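Chapter 3
The Things We Keep

Every household runs two inventories. The first is the one you would give an insurance agent: couch, television, the good knives. The second lives in your head, and it contains the spoon. You know the spoon. It came from a set no one remembers buying, and it is the only one fit for yogurt.

This chapter is about the second inventory. We will ask how an ordinary object gets promoted, what it does for its owner while it holds the job, and why replacing it so often goes badly.
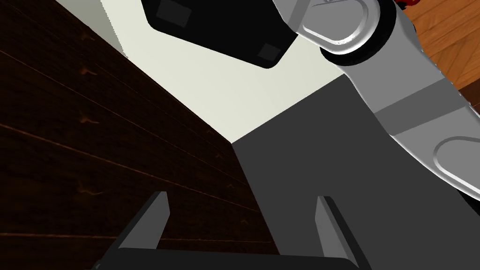
Start with promotion. In September I asked my evening class to bring in one object worth less than a sandwich that they would be upset to lose. I got a bottle opener, a gray sweater with one elbow left, and a Sternel desk lamp that hummed. The lamp's owner had been offered a newer one by her sister and had stopped returning her calls. None of these people could name the day their object became important. They could only name the day they noticed, usually when somebody else tried to throw it out.

Price has little to do with it. I own a Flostis kettle that cost me 64 dollars, and I feel nothing for it. I also own a bath towel the color of old oatmeal, and I would go back into the house for that.

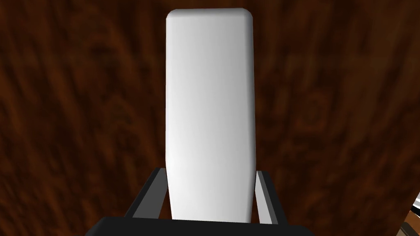

Use matters more, though use alone won't do it. You touch your front doorknob every day and would not know it in a lineup. What seems to help is a bit of trouble: a lid that needs a twist, a drawer that needs a hip. We learn the trick, and then we are the person who knows the trick — a small office, but an office.

Replacement is where it gets expensive. My father's Kyriakidis radio quit after he had owned it for most of my life. He bought the same model secondhand, same dial, same color, and complained that it was too clear.

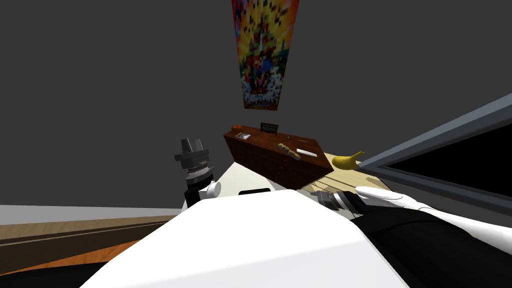

Mahlet Wolde

Before you read on, walk through the room where you spend the most time and pick out one thing you would not let a guest use. Write down where it came from, what is wrong with it, and what you tell people when they ask. Keep the page. We will need it in Section 3.2, where the subject is grief, and again in Section 3.4, where the subject is yard sales.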